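Sallby Travel Help > Places to Stay > Guesthouses and Rooms

Guesthouse room in Plakotham for a long stay: how to check the price and what is included?

Posted by Griltura
2026-06-09

Hello everyone. I will go to Plakotham in December for a course and I need a room for the whole month. I found a guesthouse near the bus station. The owner wrote me that the price is 1190 for the month, and she asks for 100 now to keep the room for me. On the booking website the same room is shown with a price by night, and when I multiply it I get a much higher number, so the direct offer looks good. But I have never paid a guesthouse directly and I have some doubts.

My doubts are these:

1. Is it normal to pay the 100 before arriving, and should it be taken off the total price later?

2. The message says "bed linen included" but it says nothing of towels or heating. I will come with one suitcase, and most of it will be books and my small things, so I don't want to carry bedding too.
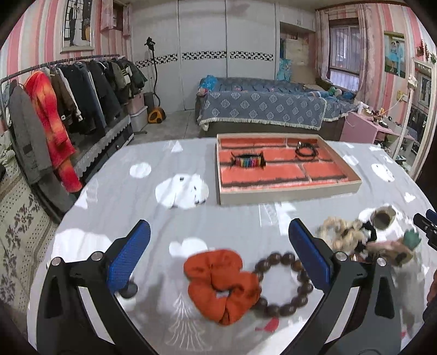 3. Breakfast is served until 8 in the morning. My course starts early, so for me this is fine, but can I ask for a lower price if I don't eat there on the weekends?

I have stayed in hotels many times but always for two or three nights. Thank you in advance for your patience with my English.

2 answers

keepslippers
Member, 1000 points

Hello Griltura. I have rented rooms this way for four winters, two of them in Plakotham, so I will try to answer in your order.

A small payment in advance is normal for a monthly room. In both places where I stayed, it was taken off the total. But you must have this in writing before you send anything. Write to the owner a short message, for example: "I will pay 100 now and 1090 on the day of arrival, and there is nothing more to pay. Please confirm." If she answers only "yes, no problem", ask again politely for the complete sentence. Ask also what happens with the 100 if your course is canceled. In one house I could get it back until two weeks before, in the other I could not get it back at all.

For the bedding, "linen included" usually means sheets, a pillow and one duvet with its cover. It does not say how often they are changed. In a stay of one month I would want it every week, or at least to have the use of the washing machine. Some smaller houses buy the same covers as for a family home, so don't expect white hotel sheets. I find this more pleasant for a long stay, but it is a matter of taste. 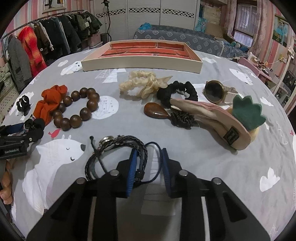
Gray duvet cover with a sleeping polar bear, and a braided bracelet on it.

Towels you have to ask for separately. Heating is the more important matter in December. Ask these things:

Is the heating included in the 1190, or is it paid by the meter?
Can I change the temperature in the room myself?
Is it turned off at night?

In my first winter the heating was on a meter and I had not asked. The last bill was a bad surprise for me.

About the breakfast, you can ask, but I would not expect a lot. The owner has probably calculated one price for the room. It may be easier to ask for a shelf in the refrigerator and permission to use the kitchen on the weekends. This was given to me without any discussion, and it saved me more money than a discount.

One more thing: ask which room it is. Close to the bus station the rooms on the street side can be loud from early morning. A room to the back yard is darker but you will sleep.

Jin

Just book on the website, then you have somebody to complain to. It costs more but for a month I would not risk it. Also check if there is a desk, many rooms don't have one.

Comment from Griltura

Thank you both. I wrote to the owner with the sentence from keepslippers and she confirmed the 1090 on arrival. Heating is included, but it is lower after eleven at night. Towels I have to bring. There is a table which can be used as a desk, and the room is to the yard. She has not answered yet about returning the 100, so I will wait for this before I pay.

Comment from keepslippers

Good, that is a correct decision. Ask her also for a receipt when you pay the rest, some courses want to see it.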